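洗濯機のない暮らし、一年と少し

2025年6月22日

去年の4月に洗濯機が壊れて、そのまま買い替えずに今日まで来た。前にも少し書いたが、途中経過しか書いていなかったので、まとめて書いておく。節約の話でもミニマリストの話でもない。費用だけで言えば、たぶん損をしている。

壊れたときのことから書く。脱水の途中で止まり、エラーの表示が出て、ふたが開かなくなった。コンセントを抜いてしばらく待つとふたは開いた。中には水を含んだバスタオルと作業着が入っていて、浴室で手で絞った。バスタオルを手で絞るのは思っていたよりずっと大変で、片方の端を水栓に引っかけてねじるというやり方にたどり着くまでに、服の前がすっかり濡れた。翌日メーカーの窓口に電話をしたら、部品の保有期間が過ぎているので修理はできないと言われた。中古で買ったものだったので、文句を言う筋合いもない。

買い替えるつもりで店も見に行った。困ったのは大きさだった。いま住んでいるIvauという集合住宅の106号室は、洗濯機置き場の防水パンが狭い。しかも蛇口の位置が低い。いまの縦型はどれも背が高くて、蛇口に当たる。蛇口の位置を上げる工事か、部品を足すか、そのどちらかが必要だと店の人に言われた。管理会社に聞くと、工事は確認してから返事をするという。その返事がなかなか来なかった。待っているあいだは近所のコインランドリーに行くしかなく、それがいまも続いている。

返事は結局、夏の前に来た。部品を足すのは構わない、工事は退去時に戻してほしい、という内容だった。そのころにはもう、通うのに慣れていた。

歩いて行けるところに店がふたつある。ひとつは駅に向かう途中の、名前の看板が色あせて読めない店。もうひとつが、川沿いの道に出る手前のJonlowという店だ。最初は近いほうの駅寄りの店に通っていたが、いまはほとんどJonlowにしか行かない。

理由は乾燥機で、駅寄りの店の乾燥機はとにかく温度が高い。早く乾くのはいいのだが、綿のTシャツが目に見えて縮んだ。襟ぐりの縫い目が波打つようになったものもある。Jonlowの乾燥機には温度の切り替えがあって、低温を選べる。時間はかかるが、縮み方がまるで違う。もちろん、最初から縮みにくい服もあるし、こちらの気のせいもいくらか入っていると思う。同じ服を両方の店で試して測ったわけではない。

それと、Jonlowには作業台がある。畳むための広い台で、ひざの高さではなく腰の高さにある。駅寄りの店の台は低く、畳んでいると腰が痛くなる。通ううちに、店のよしあしは機械の新しさより台の高さで決まると思うようになった。ここは人によって意見が違うだろう。家に持ち帰って畳む人にはどうでもいい話だ。

通い方について。最初のひと月は、家に洗濯機があったころと同じ間隔で行っていた。溜まったら行く、というやり方だ。これがよくなかった。溜まり具合が毎回違うので、洗濯機の大きさを選ぶのに毎回迷うし、袋が重い日と軽い日の差が大きい。雨が続くと行くのが億劫になって、行ったときにはもう持てる量を超えている。自分の持っている袋はひとつで、詰めれば12キロ入る。一度、限界まで詰めて歩いて行ったことがあるが、途中のガードレールに袋を載せて休んだ。帰りは乾いて軽くなっていたのに、行きで使い切った腕が上がらなかった。

それで、間隔を決めることにした。5日に一度にした。曜日で決めると仕事の都合とぶつかるので、日数で数える。ぶつかったら一日ずらし、そこからまた数える。台所のカレンダーに鉛筆で丸をつけておくだけで、アプリは使っていない。一度アプリに入れてみたが、通知が仕事中に鳴るのでやめた。

この間隔だと、中くらいの洗濯機にちょうど収まる。洗濯と乾燥を合わせて、一回の支払いは1,000円近くになる。最初に書いたとおり、費用としては損だと思う。家で洗えば水道代と電気代と洗剤代だけで済むのだし、洗濯機の代金を年数で割っても、たぶん通うほうが高い。計算しかけて、途中でやめた。損だとわかったところで、いま置き場の工事を頼む気にならない。

時間の話もよく聞かれる。行って、入れて、待って、移して、待って、畳んで帰る。かなりの時間がかかる。ただ、家で洗っていたときも、干す時間と取り込む時間と畳む時間はあった。ばらばらだったので意識していなかっただけだ。部屋干しの洗濯物が何日もカーテンレールに掛かっていて、そこから直接着る、という暮らし方をしていたので、当時は畳む時間というものがなかったとも言える。どちらがましかは難しい。いまのほうが部屋は明るい。

待ち時間の過ごし方は、何度か変わった。

最初は店の中で本を読んでいた。Jonlowには丸い椅子がいくつか置いてある。ところが乾燥機が回っているとけっこう暑く、冬はいいのだが、梅雨から先は座っていられない。次に、いったん家に帰るようにした。歩いて帰って、お茶を飲んで、また出る。これは落ち着かない。帰るとつい何かを始めてしまい、戻るのが遅れる。終わった洗濯物を入れたままにしておくのは、次の人に迷惑だ。

一度、戻るのが遅れて、洗濯物を出されていたことがある。備え付けのかごに入れて、棚の上に置いてあった。出した人はていねいで、靴下まできちんと全部入っていた。腹は立たなかったが、知らない人に下着を触らせたと思うと申し訳なく、それからは遅れないようにしている。

いまは、洗いのあいだだけ隣のTiwariに行く。カレーの店だが、昼と夜のあいだもお茶だけで入れる。甘いチャイが小さいグラスで出てくる。店主のKuldeep Bhatiaさんは、こちらが袋を持っていないのを見て、いま回しているのかと聞いてくる。そうだと答えると、急がない席に案内してくれる。急がない席というのは奥の壁際で、昼の片付けの邪魔にならない場所だ。ここで帳簿をつけたり、手紙を書いたりする。洗いが終わる少し前に出る。乾燥のあいだは、天気がよければ川沿いを歩き、雨なら店の軒下に立っている。

Tiwariについてひとつ困ったのは匂いだった。乾いたばかりの服を抱えて、帰りに寄ってしまったことがある。服がみんなカレーの匂いになった。いい匂いなのだが、シャツからする匂いとしては強い。寄るのは洗いのあいだだけ、という決まりはこのときにできた。

洗剤のこと。コインランドリーには洗剤が自動で入る機械と、自分で入れる機械がある。Jonlowの中くらいの機械は自動で入る。大きい機械は古い型で、自分で入れる。自動で入る洗剤の香りは少し強めだ。香りが気になる人は大きい機械を使って、自分の洗剤を持っていくといい。わたしはGillauの無香料の粉を、小さい空き瓶に移して持っていく。計量スプーンは持たず、瓶に線を引いてある。液体も試したが、袋の中でふたがゆるんで漏れた。袋の底がずっとぬるぬるして、袋だけを洗うはめになった。粉は寒い時期に溶け残ることがあるそうだが、店の機械では困ったことがない。

柔軟剤は使わなくなった。タオルが乾燥機でじゅうぶんにふくらむ。干していたころのタオルは板のようで、あれはあれで顔を拭くときに気持ちがよかったのだが。

持ち物をいちおう書いておく。袋、洗剤の瓶、洗濯ネット、小銭、帰りに使う薄い布の袋。小銭は前日のうちに用意しておく。Jonlowの両替機はたまに止まっていて、そのときはTiwariで何か頼んで崩すことになる。チャイを飲む予定のある日はいいが、急いでいる日に止まっていると困る。

ネットは、服を守るというより、小さいものをなくさないために使う。靴下、ハンカチ、マスク。大きい乾燥機の中で小さいものは、よく上のほうに貼りついている。のぞいただけでは見えない位置なので、手を入れて内側をひとまわり撫でる。これを怠って靴下を片方なくした。後日、店の掲示板の下のかごに入っていた。忘れ物を入れるかごで、靴下の片方ばかり入っている。

服の選び方も変わった。乾燥機に入れられるかどうかで服を買うようになった。タグの四角の中に丸があって、その中の点がいくつか、という印を店で見る。前は色と値段しか見なかった。ウールのセーターは家の洗面器で手洗いしている。洗面器で洗って、タオルに挟んで踏んで、平らに置く。冬のあいだに何度かで済むので、これは苦にならない。問題は麻のシャツで、これは一度乾燥機に入れてしまい、着られないことはないが、袖が手首の上で終わるようになった。夏にまくって着る分には変わりがない。

アイロンは前よりかける回数が減った。乾燥機から出してすぐに台で伸ばして畳めば、たいていのシャツはそのまま着られる。逆に、終わってからしばらく放っておくと、しわが深く入って、家でアイロンをかけてもなかなか取れない。台の高さがどうこうと書いたのは、こういうわけもある。熱いうちに手早く畳むには、腰をかがめないで済む台がいい。

通っていると、同じ人に会う。時間帯が同じだと顔ぶれもだいたい決まっていて、話をする人もいれば、会釈だけの人もいる。

Harish Malhotraさんとは、乾燥機の前で話すようになった。子どもの体操着を持ってくる。体操着は家で洗うと部屋干しの匂いが取れないので、乾燥だけこちらでやるのだという。家で洗って、濡れたまま自転車で運んでくる。重いでしょうと言うと、自転車だから、と言われた。そのあと、歩きで来ているわたしの袋を見て、キャリーカートを勧めてくれた。買い物用の、二輪の、折りたためるものだ。勧められてからしばらくは迷っていた。段差の多い道なので、がたがたうるさいのではないかと思ったのだ。

結局、秋に買った。うるさい。だが楽だ。うるさいので早朝には使わない。坂を下るときに、勢いがついて足のかかとに当たるのだけが困る。後ろに引かず、横に並べて押すと当たらない。

Hye-jin Kiさんは、毛布のたたみ方を教えてくれた。大きいものを一人で畳むのはむずかしい。床につけないように腕を広げても、どうしても端が落ちる。Kiさんのやり方は、先に台の上に全部載せてしまい、台から垂れた分をあとから持ち上げて重ねていくというものだ。きれいな角は出ないが、床にはつかない。角をそろえるのはあきらめなさい、と言われた。袋に入れてしまえば同じなのだし、家に着いたらまた広げるのだから、と。

店の混み具合について、通っていてわかったことを書く。雨の日の次の晴れた日がいちばん混む。雨の日そのものは、思ったほどではない。濡れた道を洗濯物を持って歩きたくないのだろう。晴れると、溜まった分をみんな一斉に持ってくる。長雨の最後の日にいくと空いている。ただ、どの日が最後かは前もってわからないので、あまり役に立つ知識でもない。春先は布団と毛布で大きい機械がふさがる。花粉の時期も、外に干せない人で混む。夏の昼は誰もいない。夏の昼の店は暑いので、いないのが当たり前だ。

一度だけ、店の機械が全部使えない日があった。断水の工事の日で、入り口に紙が貼ってあったのだが、前回来たときに読んでいなかった。わざわざ重いものを運んできて、また運んで帰った。それ以来、入り口の貼り紙は読むようにしている。読んでみると、けっこういろいろ書いてある。ペットのものは洗わないでください、泥のついたものは先に落としてください、油を拭いた布は入れないでください。油を拭いた布は、洗ったあとでも乾燥機の熱で燃えることがあるそうだ。台所で油を拭いたふきんを一緒に入れていたので、これはすぐやめた。いまは捨ててもいい古布で拭いて、水で濡らしてから捨てている。

寝具の話をする。家に洗濯機があったころ、シーツを洗うのが嫌いだった。小さい縦型だったので、シーツを入れるとほかに何も入らない。干す場所もない。浴室のドアと椅子の背を使って、部屋の半分をふさいで干していた。それで、洗う回数がどうしても減る。どのくらい減っていたかは書かないでおく。

いまは毎回持っていく。ほかのものと一緒に入れても余裕があるし、乾燥まで終われば干す場所のことを考えなくていい。朝はがして、昼に洗って、その日のうちにまた敷く。そのため替えのシーツがいらなくなって、押し入れの一段が空いた。空いたところには扇風機が入っている。

ただし、シーツは乾燥機の中でほかのものを巻き込む。ボックス型のものがとくにひどく、ゴムの入った角に靴下やタオルが全部入りこんで、団子になって回っている。団子の芯のほうは湿ったままだ。途中で一度止めて、ほどいて、入れ直す必要がある。わたしはこれが面倒になって、平らな一枚布のものに替えた。平らなものでも巻き込むことは巻き込むが、ほどくのが早い。角のゴムがないので、寝ているあいだにずれる。ずれたら直す。

しわはもう気にしないことにした。アイロンをかけていた時期もあるにはあるのだが、敷いて一晩寝れば同じことになる。

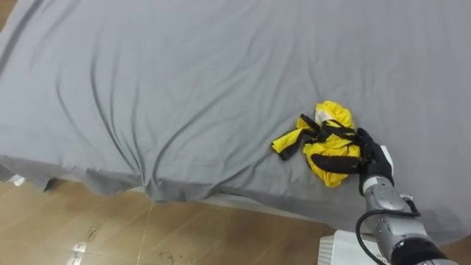
Chia-jung Tuさんからは、前回の記事にコメントをもらった。うちはシーツだけ別の機械に分けています、いちばん小さい機械にシーツだけ入れて、乾燥も別にすると、途中でほどく手間がなくなって全体としては早く終わります、とのことだった。料金は少し上がるけれど、ほかの服の乾き具合もそろうので、しわも減った気がします、とも書いてあった。

なるほどと思って、先週やってみた。たしかにほどかなくていい。タオルの縁が湿ったままということもなかった。ただ、機械がふたつになると終わる時間が別々になって、Tiwariから出る時間を早いほうに合わせることになる。チャイを半分残して出た。次は入れる時間をずらして、終わりが同じになるようにしてみる。Tuさんの店ではシーツだけなら小さい乾燥機で足りるそうだが、Jonlowの乾燥機は全部同じ大きさなので、そこは事情が違う。

もうひとつ、コメント欄ではAgustina Ledesmaさんから、旅行から帰ったときはどうしているのかという質問をもらっていた。返事が遅くなってしまったので、ここで書く。帰る途中で寄る。駅寄りの店のほうが近いので、そのときだけはあちらを使う。高温で縮むのが困る服は分けておいて、家に持ち帰る。旅行かばんの中身がほとんどその場で片付くので、これは家に洗濯機があったころより楽になったことのひとつだ。旅先で買った瓶詰などを先に出しておかないと、台の上に並べることになって少し恥ずかしい。

不便なことも書いておく。

夜中に汚したものがすぐ洗えない。一度、寝る前に布団の上でお茶をこぼした。Jonlowは夜は閉まる。掛け布団のカバーだけ外して浴室で流し、その晩は上着をかけて寝た。洗濯機があっても夜中に回せば隣に響くので、結局翌朝まで待っただろうとは思うのだが、翌朝起きてすぐに回せるのと、開店まで待つのとは違う。

熱が出たときも困った。冬に三日ほど寝込んで、そのあいだに汗をかいた寝間着が溜まった。治りかけの体で運ぶ元気はなく、洗面器で一枚だけ洗って、あとは着ていないTシャツを順に出して着た。このときはさすがに、洗濯機を買おうと思った。カタログまで見た。治ったら忘れた。

それから、急に一枚だけ洗いたいというときに、手で洗うのが癖になった。これは不便なのかどうかわからない。シャツの襟やハンカチくらいなら、風呂に入るついでに洗って、タオル掛けにかけておく。前なら機械に放りこんで、何日も後に回していたものだ。

洗濯機のあった場所のことも書いておく。引き取ってもらったあと、防水パンの上がぽっかり空いた。しばらくは何も置かずにいたが、いまは上に板を渡して、袋とカートと洗面器を置いている。板は近所で切ってもらった。蛇口は閉めて、ときどき開けて水を流す。排水口の水が乾くと匂いが上がってくると聞いたので、気がついたときに水を足している。夏は乾くのが早い。一度、出かけているあいだに乾いて、帰ってきたら部屋がひどい匂いだった。いまは出かける前に足して、上からラップで覆っておく。

管理会社からは、先月また連絡があった。蛇口の位置の件はその後どうなりましたか、という問い合わせだった。まだ決めていませんと答えたら、では保留ということで、と言われた。建物の全部の部屋で蛇口を上げる話が出ているらしい。そうなれば、こちらが頼まなくても工事が入る。いつになるかは聞いても教えてもらえなかった。

工事が入ったら洗濯機を買うかというと、まだわからない。買うとしても小さいもので、ふだんの下着とタオルだけを家で洗って、シーツと毛布はやはりJonlowに持っていくと思う。通う間隔は延びるだろう。チャイを飲む回数も減る。そのことをBhatiaさんに話したら、洗濯をしない日に来てもいいのだと言われた。それはそうだ。

次の丸は明後日についている。毛布をまだしまっていないので、今度はそれも持っていく。大きい機械を使うことになるから、粉の瓶に足しておくこと。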